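Sonditz café chess club told to keep the noise down

July 16, 2018

The chess club in Sonditz has been asked to play more quietly, which will surprise anyone who thought chess was already the quiet one.

The request came in a letter from the Nisix, the café on the market square where the club has met in the back half of the room since January. According to the letter, other customers have complained about the clocks being thumped, the pieces being banged down and the sighing. The sighing gets a paragraph to itself.

The club has 22 members and, by its own account, the best attendance of any society in town apart from the brass band, which has also had a letter.

Under the new rules, players may not hit a clock "with more force than is needed to press it". Talking over a finished game must be done in a normal voice, and must stop if the people at the next table have asked for the bill. Anyone who wishes to groan after losing a queen is invited to use the yard.

Members met last week to discuss their reply. The meeting lasted four hours and had to be moved outdoors after a complaint about the noise.

In the end they voted to accept the clock rule and contest the rest. A statement pinned to the café door says that sighing has been part of the game "for as long as there have been opponents", and points out that the club's members buy a great deal of coffee. The café's answer, pinned beneath it the next morning, says that they buy one cup each and make it last until closing.

The town has form in this area. The oldest mention of chess in the Sonditz parish books, from 1756, is a fine handed to two millers for playing during a funeral. The record doesn't say who was winning, an omission the club still considers careless.

Other homes for the club have been looked at. The hall in Gumeck has plenty of room, seats 300 and is heated in theory. The bakery on Todorova Street offered its upstairs room free of charge, then withdrew the offer after hearing about the sighing. The library said no, and is understood to have said it very quietly.

For now the club stays where it is. Felt has been glued under most of the pieces, and the loudest of the clocks has been retired to a member's kitchen, where it is said to be upsetting the dog. The summer tournament will go ahead as planned, with a first prize of a ham and a second prize of a smaller ham.

The café says it will look at the matter again once the tournament is over. It has asked that the prize-giving be held without applause, and the club has promised to think about it.

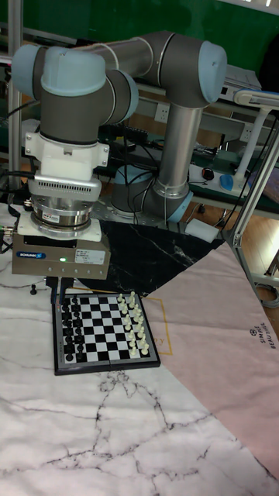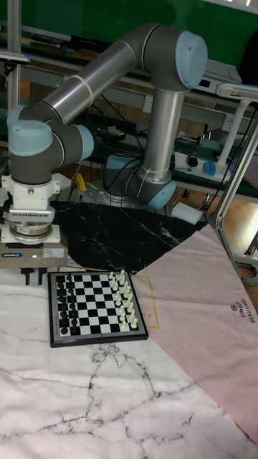 Chess boards set up for a game.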